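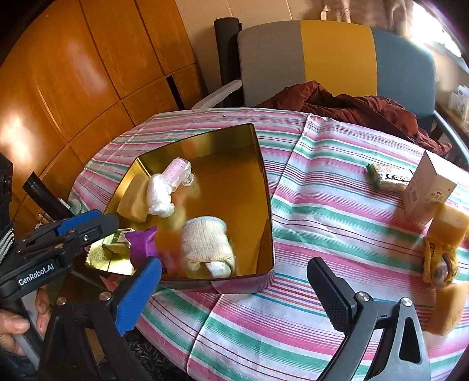
Household odds and ends on a striped tablecloth, with an open tin holding part of the load. The hand-held grippers are in the foreground.

The table at Trondville gets reset many times a day. Sponges, packets, a small box or two and something knitted go into the tin, then come out again, then go back in a different order. Visitors to the open day in November were invited to try it themselves, and by midmorning there was a line down the hall.

Trondville works on tidying, a chore robots still do badly. A machine in a factory picks up the same part in the same place all day. A kitchen table is different every time, and half of what is on it is soft. Danuta Borkowska, who runs the collection work, said the company's first attempts used hard plastic blocks and went well until someone brought in a sock.

"We had a very good block robot," she said.

People do the teaching. A person holds a gripper by its handle, squeezes to close the fingers, and moves things from one spot to another. The tool records what it sees and how the fingers move. Those recordings are used to train an arm in the next room. Most people get the hang of squeezing and lifting in a few minutes. Working with a gripper in each hand takes longer.

Pascual Quezada, a retired bus mechanic from Drallham, did a full round on his first try and stayed for a second. He found the sponges easy and the shiny packets hard. A packet slides when it is pinched on the flat side, so he learned to go for the crimped edge. Ourania Bakalis, one of the regular operators, told him she does the same. She works two-hour shifts with a break in the middle and says her forearms notice the difference if she skips it.

The tin is there on purpose. Its inside is shiny and throws back the colors of whatever is near it, and a camera can take a reflection for a second object. Earlier rounds used a dull gray bin. The arm did well with that and then reached for reflections when it met its first metal one.

The arm itself was shown after lunch. Out of 14 objects it put away 11, dropped 2 and left one where it was, a folded cloth that it nudged twice and gave up on. Each pick took several seconds. A few children lost interest and went back to the hand grippers.

Tyyne Hirvonen, who handles the training side, said the team wants 100 different tables recorded before it changes anything in the arm. They have done about a third. The next batch will be recorded in private homes in Drallham, and sign-up sheets were out by the coat rack until the doors closed at 5.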